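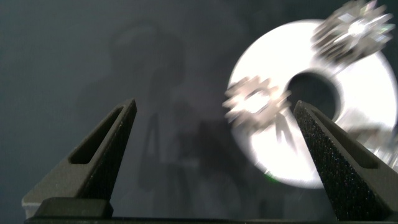

About Curham

Curham designs and packs small gear sets for schools, colleges and training workshops. We started in 2000 in two rooms over a bicycle shop in Florside and moved to our present unit on the edge of the town when the stairs became a problem for deliveries. We are still a small firm and most of us do more than one job.

What we make

Our main product is the Zirus set. A Zirus set is a simple gear train that a learner can put together by hand on an ordinary table, take apart again and put back in its tray. It comes with metal gears, a base, a plate, the posts and pegs the gears sit on, and a printed booklet. No glue is needed. The booklet covers gear ratio, direction of turn and what an idler gear does, with space to write down results.

We also sell every part separately. A good share of our orders are from technicians who have lost one gear and don't want to buy a whole set. If you have an older set with the grey tray, please tell us when you order, as the posts were a different length then and the new gears will sit too low.

How the sets are put together

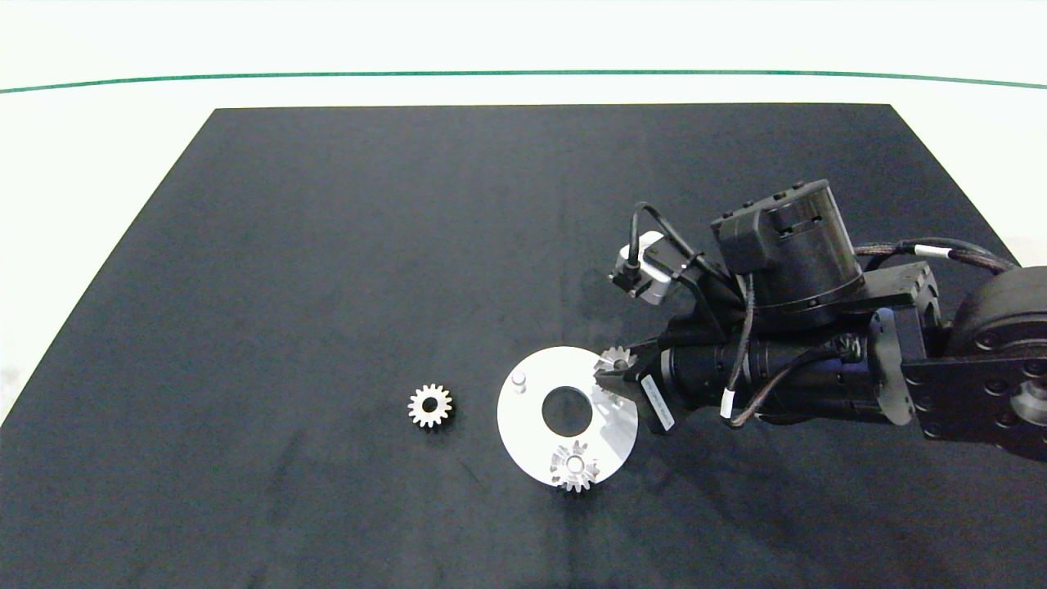
Every new design is built up on the bench many times before it goes into the booklet. We want to know the order in which people will naturally pick up the parts, and where they go wrong. The usual mistake is to put the plate down first and then find that a gear won't go on its post. We lay the parts on a dark mat for this work – a small metal gear with a hole through the middle shows up clearly on it, and so does the white plate with its large round opening. With one gear already on its post at the edge of the plate and another lying loose beside it, it is easy to talk about what should come next. Notes from these sessions go straight into the next version of the instructions.

We advise schools to do the same and use a plain mat or a dark cloth. It keeps small parts from rolling and saves the table top. Any colour that differs from the parts will do.

Checking and packing

Gears are checked for burrs and turned by hand on a test post before they are packed. Posts and pegs are weighed in bags of 100, and the bags are opened and sorted into trays at the packing table. The booklet goes in last, on top of the parts, so that it is the first thing out of the box. Gears that turn but have marks on the face are sold as seconds in mixed bags. Ask for the seconds list if you run a club or a repair café, as it isn't on the main price sheet.

Who we are

Raíssa Rezende runs the firm and looks after school accounts. She taught design and technology before she joined us and wrote most of the first booklet.

Ehab Amrani is responsible for design. New plates and posts are his work, and he answers technical questions by email, usually in the afternoon.

Vinh Mạch orders the materials and runs the stockroom. Spare parts enquiries should go to him.

Maritza Huamán is in charge of packing and returns. She also translates the booklet into Spanish. A Portuguese version is being prepared with a training centre in Guimarães and should be ready in May.

Orders and visits

We supply schools on invoice and individuals by card. There is no minimum order for spare parts. Sets are normally kept in stock, but class packs are made up when ordered and take longer in the run-up to the autumn term, so please allow extra time then.

Visitors are welcome by appointment. Teachers who want to try a set before buying can sit down with one here for as long as they like, or we can lend one by post. Loan sets must come back complete, with all gears in the tray and the peg bag sealed.

The unit has step-free access from the car park. Deliveries should use the side door, which is open until 4 pm.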